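정책자료실 기술지원 처리 기록
접수 부서: 대외협력정책 연구지원실
분류: 문헌 데이터베이스 / 재외공관 브리핑 자료 연계
상태: 종결(사후 점검 1건 잔여)

1. 접수 내용

대외관계 연구 부문에서 운영하는 브리핑 노트 목록 중 재외대표부 관련 자료의 서지 정보가 정상적으로 표시되지 않는다는 신고가 접수되었습니다. 신고 부서에 따르면 Gikus 검색 화면에서 '대표부 협력' 주제어로 조회할 경우 목록은 출력되나, 개별 항목을 열면 발행 기관란이 공란으로 표시되고 원문 연결이 이루어지지 않습니다. 동일 주제어를 영문으로 입력한 경우에는 정상적으로 열람되었습니다.

신고 부서는 개발협력 공동계획에 관한 의견서를 준비하고 있어 해당 자료의 인용 확인이 시급하다고 알려 왔으며, 이에 따라 우선순위를 '보통'에서 '높음'으로 조정하였습니다.

2. 영향 범위

1차 확인 결과 국문 주제어가 부여된 자료 160건에서 동일한 현상이 재현되었습니다. 영문 주제어만 부여된 자료와 정기간행물은 영향을 받지 않았습니다. 내부 회람용 초안은 별도 저장 영역에서 관리되므로 이번 점검 대상에서 제외하였습니다.

3. 조치 경과

오전 9시 20분. 신고 부서에 접수 사실을 통보하고 오류 화면과 조회 조건을 요청하였습니다.

오전 10시 5분. 검색 색인을 수동으로 갱신하였으나 증상에 변화가 없었습니다. 브라우저 임시 파일 삭제 및 다른 계정으로의 접속도 시도하였으며 결과는 동일하였습니다.

오전 11시 40분. 서지 변환 모듈 Jollora의 처리 기록을 검토하였습니다. 2월 정기 갱신 당시 기관명 대조표가 교체되면서 국문 기관명과 기관 식별 번호의 연결이 누락된 사실을 확인하였습니다. 대조표의 열은 종전 6개에서 7개로 늘어났으나, 변환 규칙은 종전 구조를 그대로 참조하고 있었습니다.

오후 1시 30분. 시험 환경에서 변환 규칙을 수정하고 표본 자료 4건을 재처리하였습니다. 표본 모두 발행 기관란과 원문 연결이 정상적으로 표시되었습니다.

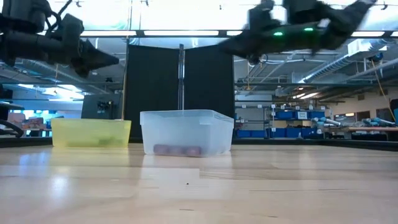 작업대 위의 반투명 플라스틱 보관함

오후 2시 15분. 신고 부서의 동의를 얻어 운영 환경에 수정 규칙을 적용하였습니다. 적용 중 Gikus의 신규 등록 기능을 일시 중지하였으며, 열람 기능은 유지하였습니다.

오후 3시 50분. 대상 자료 전체의 재처리를 완료하였습니다. 이 가운데 Adthorpe 연구총서에 속한 일부 항목은 발행 연도가 중복 표기되어 개별적으로 정정하였습니다.

4. 원인

기관명 대조표의 구조 변경 사항이 변환 규칙 관리 담당에 전달되지 않은 것이 직접적인 원인입니다. 대조표는 Duggan 협력망이 배포하는 공통 양식을 따르고 있으며, 변경 공지는 배포 당시 서지 담당 부서에만 발송되었습니다. 국문 기관명은 새로 추가된 열을 통해서만 식별 번호와 연결되므로, 영문 주제어로 조회한 자료에서는 오류가 드러나지 않았습니다.

5. 신고 부서 안내 사항

가. 조치 이전에 내려받은 서지 목록에는 발행 기관 정보가 누락되어 있을 수 있으므로 다시 내려받아 사용하시기 바랍니다.

나. 의견서에 이미 반영한 인용은 발행 기관, 자료 번호 및 발행 연도를 원문 표지와 대조하여 주시기 바랍니다. 특히 회원국 공관과 대표부의 공동보고서는 작성 기관과 발행 기관이 서로 다른 경우가 있습니다.

다. 개인 보관함에 저장한 검색 조건은 변경되지 않았으며 다시 등록할 필요가 없습니다.

라. 동일 증상이 재발하는 경우 신규 신고를 접수하지 마시고 본 기록에 회신하여 주시기 바랍니다.

6. 신고 부서 회신

오후 4시 30분. 국문 조회와 원문 열람이 모두 정상임을 확인하였다는 회신을 받았습니다. 다만 공동계획 관련 자료 중 한 건의 부제가 목록에서 줄여 표시된다는 추가 의견이 있었습니다. 확인 결과 화면 표시 글자 수 제한에 따른 것으로, 상세 화면에는 부제 전체가 표시됩니다. 해당 제한의 조정 여부는 별건으로 등록하여 검토합니다.

7. 후속 조치

변경 공지의 수신 대상에 변환 규칙 관리 담당을 추가하였습니다. 다음 정기 갱신부터는 운영 환경 적용에 앞서 국문 및 영문 주제어 조회를 각각 시험하고 그 결과를 처리 기록에 첨부합니다. 갱신 직후의 사후 점검이 남아 있으며, 점검 결과는 본 기록 하단에 추가할 예정입니다.

처리 부서: 연구지원실 자료체계 담당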